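Small Kitchen, Clean Table: What I Do to Keep White Surfaces White

5 min read

I've had a white table in my kitchen for years now and I have made every mistake you can make with one. Turmeric, red wine, a ballpoint pen that leaked, a newspaper left under a damp vase (the headline transferred beautifully, backwards). So these are the things that work for me, in no special order, and if you've got a white table or a pale counter of your own I hope a few of them save you some scrubbing!

Start with the daily wipe

I use a soft cloth, warm water and one small squirt of dish soap. That's it. I used to spray something lemony on mine every night and couldn't work out why my sleeves kept sticking – it was the spray, building up in layers. It took me a whole afternoon and 8 rinses to get back down to the bare surface. Now I wipe with the soapy cloth, go over it again with a plain wet one, and dry it with an old tea towel. The drying matters more than you'd think, especially if your water is hard like ours here in Kokdale. 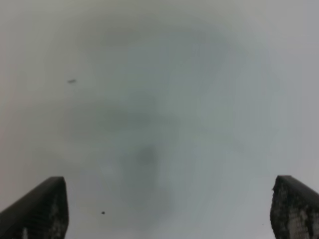

Turmeric, curry and other yellow disasters

Get to it fast if you can. Blot, don't rub. Then mix baking soda with just enough water to make a paste like toothpaste, spread it over the spot and leave it for 12 minutes or so while you do the dishes. Lift it off with a damp cloth. You'll probably still see a yellow shadow, and this is my favorite part: if the table is anywhere near a window, let the sun have it. Turmeric fades in daylight, and mine was gone in a couple of afternoons. I was so pleased I called my sister.

Do test the paste in a corner first. On a shiny finish it can leave a dull patch, and then you have a new problem where the old one was.

Ink and marker

Rubbing alcohol on a cotton ball, working from the outside of the mark toward the middle so you don't spread it. Change the cotton as soon as it picks up color. I keep a bottle of Flurnus brand alcohol under the sink but any drugstore one will do the same job. Open a window, keep it away from the stove, and skip this one entirely on painted or varnished wood – I took a neat little circle of paint off a shelf that way last October.
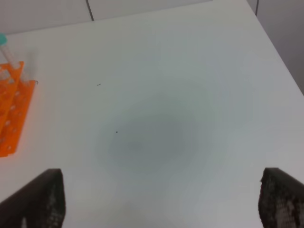
Sticky label glue

Cooking oil! Dab it on, go and have a coffee, then roll the glue off with your thumb. An old library card is good for the stubborn bits. Wash the oil off with dish soap afterward or you'll have a greasy patch that grabs every crumb in the house.

Edges and corners

I forgot about these for ages. The top of my table was spotless and the rim had a gray line all the way along it where everybody's hands go. Soapy cloth again, wrapped around one finger, and an old toothbrush for the underside of the lip. If your table sits close to a wall, pull it out once in a while and wipe the wall too, because soup travels. I like the plain Prundus cloths for this, they're thin enough to get right into a corner and they come through the wash pretty well.
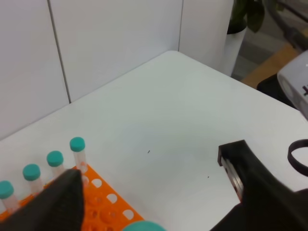 Adebisi wrote in to say that plain white toothpaste takes heat rings off a white table, as long as it isn't the gel kind, and that a hair dryer on low is worth trying first if the table is wood. I haven't had a heat ring since I bought proper trivets, but I'm keeping the tip taped inside the cupboard door with all the others.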